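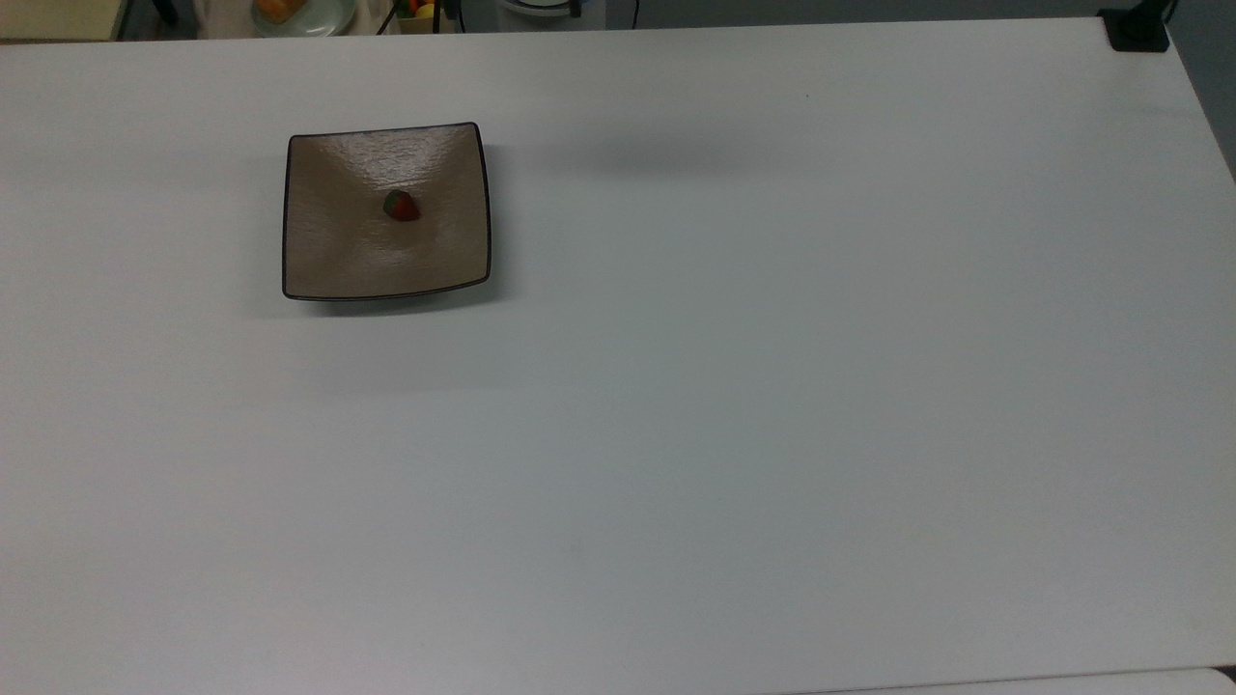
About Hepburn Tableware Hire

Hepburn rents plates, bowls, glasses, flatware and table linen to caterers, hotels and private customers in Daston and the towns nearby. We started in 2000 in a single-car garage with one pattern of white dinner plate. Today we work from a warehouse on Clerna Road, with a small showroom at the front where you can handle the pieces before you order.

Most of our work is weddings, company lunches and funeral receptions. We also supply two local theaters and a cooking school during term time. The smallest order we take is 90 dollars before tax, and pickup from the warehouse is free.

How hire works

The standard hire period is three days – the day before your event, the day itself and the day after. Longer hires are charged by the day. Delivery is by our own drivers, who will carry crates to any ground-floor room. If there are stairs, tell us when you book so that we can send a second person.

Scrape the plates and put them back in the crates they came in. You do not need to wash anything. Broken or missing pieces are charged at replacement cost, and the price of each piece is printed on the order sheet.

The people here

Zainab Haruna runs the company and handles most of the large bookings herself. She joined as a driver and bought the business when the founders retired. Our office staff answer the phone and look after the showroom, and the wash room team works early mornings and late on Sundays, when most of the weekend crates come in.

In March we took over the rental stock of Tandemier, which had closed its catering side. Customers who used to hire from them can order the same patterns from us, and old Tandemier account credit is still good here.

Showroom visits

Weekdays 9 to 5, Saturdays 9 to noon. No appointment needed for small orders. For weddings, please call ahead – we will set out a full place setting for you.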